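From: Rommel Dimaculangan
To: robotics-club list
Date: Friday, November 15, 2019
Subject: Re: [club] soap dish task, where are we?

Hi all,

Replying to Marites under her own message so it doesn't get lost (quoted at the bottom, scroll down if you missed it).

Short version: we're further along than I thought we'd be! Bence and I stayed late on the soap dish task and the table is set up the way we want it for the whole next batch. Three things out: the clear cover over by the far edge, the dish (green tray on the white base), and the pink soap off to the right of it. The job is soap into dish, then cover on top. Sounds like nothing, right? Try it with two black blocks for fingers and get back to me.

I know some of you wanted everything lined up square with the table edge, but I'd really like to keep the dish and the cover sitting at an angle. If we only ever practice the neat version, we'll have a neat version that falls apart the first time Danilo bumps the table (sorry Danilo, you know it's true).

So, for whoever has the next slot, the order of things:

1. Start with the jaws wide open and nothing in them, and keep the soap well clear of the dish. Give it a good stretch of bare table so there's a proper carry in between. 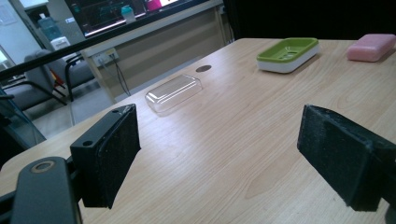
2. Soap first. Come down over it slowly and close gently. Bence likes to grab it by the short ends, I go for the long sides, and we argued about it for longer than I want to admit. Pick one and stick with it for your whole slot.

3. Set the soap down in the tray, don't drop it. The rim is raised, so lift a little higher than feels natural on the way in.

4. Cover last. It's see-through and the lights bounce off it, so take your time finding the edges before you close on it. This is the step I fumble the most.

5. Put everything back by hand and go again. We're doing 16 runs per person. If you botch one, keep it and write "botched" in the notebook, please don't quietly redo it. Kenneth wants to see those too.

On the jaws: yes, they're scuffed, and one of them has a chipped, uneven edge at the bottom. I'd leave them alone until this batch is finished. Swapping halfway through means two different sets of runs and I don't want to be the one sorting that out in February, right before Skarnimdale.

Anyone want the Tuesday slot? Bence has a lab report due and I'd love a second pair of hands.

Rommel

Marites Dizon wrote:

> Hey everybody,
>
> Quick check before I fill in the Skarnimdale entry form. It
> wants a list of our household tasks and I only have two so far,
> the cup one and the soap dish one. Is soap dish really
> happening, or is it still an idea on the whiteboard? And does
> the cover count as part of it or is that a separate task?
>
> Also, who has the notebook? I looked in the drawer and it's
> just tape and old batteries in there.
>
> Marites

PS: I forgot to answer the questions, ha. It's happening, the cover is part of it, put it down as one task. And the notebook is in my backpack. I'll bring it back.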